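Section 4: Setting up your small-parts boxes

Welcome to the best bit of the whole guide! By now you should have your shelf up, your labels printed and a clear table in front of you. This section covers the clear boxes: washing them, deciding what lives in each one, filling them, and keeping them in good order once the drawer is full of them.

If you skipped Section 3 (sorting), please go back and do at least the first half of it. Boxes filled from an unsorted heap have to be emptied again, and I say that having emptied plenty of my own.

What you need

Clear boxes without dividers, in one size to begin with
A table you can walk round, or at least reach across
A soft cloth and washing-up liquid
Paper labels and a pencil
Your list from Section 3
A mug of something, well away from the labels

4.1 Preparing the boxes

1. Peel off any shop stickers. Warm soapy water and a thumb will shift most of them. For the stubborn ones, rub in a drop of cooking oil, leave it for 11 minutes or so while you do something else, then wash again.

2. Wash each box by hand, inside and out. Get a fingertip into the corners, where the dust gathers.

3. Stand the boxes upside down on a tea towel until they are completely dry. Overnight is ideal.

4. Run a dry cloth round the rim. Any grit left here will scratch the box that gets stacked on top.

Caution: Do not use scouring pads or cream cleaner. Clear plastic goes cloudy very quickly and you can't bring it back.

Caution: Do not dry the boxes on a radiator. A warped box will never sit flat again, and it will rock every time you open the drawer.

4.2 Deciding what goes where

This is where it gets really satisfying. Take your list from Section 3 and give each group of things one box. Don't worry about filling them to the top — a box with one item in it is a perfectly good box, and it has room for whatever comes along next.

1. Write each group on a scrap of paper and put the scrap in a box.

2. Set the boxes out on the table in the order you'd like them in the drawer. Things you reach for every day go at the front.

3. Leave them like that while you have your lunch. Then come back and look again. You'll nearly always want to swap two or three, and it is far easier now than later!

4. Once you are happy, pencil the box names on the labels. Use the word you would say out loud. If you call them "bits for the lamp", write "bits for the lamp".

Note: Keep anything sharp, anything that leaks and anything with loose batteries out of the general boxes. These have their own places (see Section 6).

Note: Tiny things such as screws, washers and beads should go in a small bag or tin first, and then into the box. Aicha Helmy tested this guide in her own workroom and added that tip in the margin in capital letters.

4.3 Filling a box

Work on one box at a time, with the others pushed out of the way. It feels slow for the first few and then you get into a lovely rhythm.

1. Put the empty box on the table with a short side facing you. The long way should run away from you, just as it will in the drawer.

2. Put the largest item in first, lying flat.

3. If the item has a printed label or any small writing on it, turn that side up. You want to be able to look in and know which one it is without picking it up.

4. Add the smaller things around it. Keep to a single layer if you possibly can.

5. Stop when the contents reach just below the rim. If something pokes out, it needs a deeper box or a different home.

6. Lift the box by its two long sides and give it a gentle tilt. If everything slides to one end with a clatter, line the bottom with a piece of felt or folded kitchen paper.

Tip: Things need not be perfectly straight! A block lying a little crooked is still easy to find, and you'll drive yourself round the bend nudging it back every time the drawer shuts.

Tip: If the print on an item is very small, copy the important part on to the box label in big letters. Ngọc Trình does this for anything with a part number, and her drawers are a joy to search.

Weight: Keep each box under 500 grams if it is going in a drawer above shoulder height. Kitchen scales are fine for checking. Lower down you can be more generous.

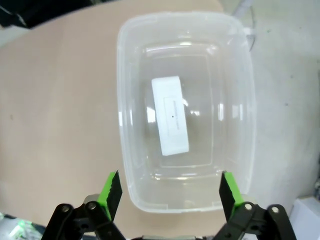 Skenesov, May

One item to a box is how I start every new drawer, and I still get a little thrill from it. A white block in a clear box, printed side up, with plenty of space left over: you can find that at a glance, and so can anyone else in the house. I began the big cupboard this way in the spring and I'm now up to 108 boxes (yes, I did go through and count them for this guide), and plenty of them still have only one or two things inside.

The clear sides matter more than I expected. My old boxes were dark blue and very handsome and I had to take every one of them down to see what was in it. If you already own coloured boxes by all means use them, but spend a bit longer on the labels.

4.4 Putting the boxes in the drawer

1. Measure the inside of the drawer before you start. Allow a finger's width at the back so that it closes freely.

2. Place the back row first and work forwards.

3. Slide the drawer in and out a few times, slowly. Listen for scraping.

4. If the boxes shuffle about, lay a strip of non-slip matting underneath. Cut it slightly smaller than the drawer so the edges don't curl.

5. Stick the labels on the short side facing you, or on top of the rim if the drawer is low and you look down into it.

Caution: Do not stack open boxes more than two high. The upper box can tip when you reach past it, and anything small will end up under the drawer.

4.5 Looking after them

Give the whole drawer 60 minutes once a season. Put some music on and make an occasion of it.

1. Take out every box and wipe the drawer.

2. Tip each box on to a tray, wipe it, and put back only what belongs there.

3. Rub out and rewrite any label that no longer tells the truth — this is why we used pencil.

4. Anything you can't identify goes in a box marked "Unknown". Look through it again next season. If you still can't place an item, let it go.

If something isn't right

The box looks cloudy after washing: this is usually soap. Rinse in plain warm water with a spoonful of white vinegar, then rinse again.

The label curls up: the surface was damp or greasy. Wipe with a dry cloth, wait an hour and use a fresh label.

You can't see in because of glare: move the lamp to one side, or turn the box a quarter turn.

The drawer won't close: check for a fallen item behind the back row before you push any harder.

You have run out of boxes: finish the drawer you are on with whatever you have, even old margarine tubs, and swap them later. Keep going while you're enjoying it!

Section 5 covers hanging storage, hooks and the inside of cupboard doors.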